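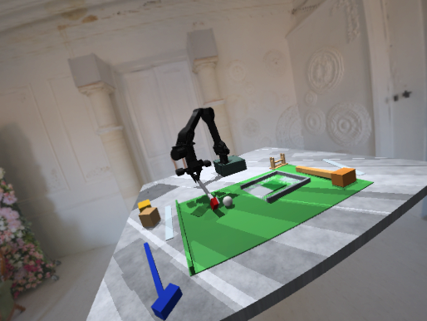 Gripper trials, sim round 2

Posted 8 February 2022, Oltthorpe bench group

Quick page, more to come when I get time. We're comparing two grippers in simulation before anybody spends money: the Menon fingers and the Citel wide jaw. Same arm, same controller, same putting task. 20 tries per gripper per setting, all of it run in Grultitz on the old workstation.

Putter task. Red head up close to the white ball, fingers pointing down, shaft held at a slant. The slant is the hard part. A thin round shaft wants to roll in the fingers as soon as the wrist turns, and then the face opens up and the putt goes wide.

Other stuff on the table: orange mallet at the back of the mat, blue one down front. Those are next. Fatter grip settings to try, havent touched them yet.

Settings so far: controller at 600 Hz, default friction on the finger pads. Tried lower friction in run 401 and threw it out, too slippery to tell us anything about either gripper.

Early take, Menon is better on thin handles, Citel is easier to line up for the pick. Would not bet on it untill the mallets are done. Contact settings matter more than I expected and I want to redo the first batch with the pads a bit softer.

Real arm in July if the bench is free. Logs on the group drive, ask if you cant get in.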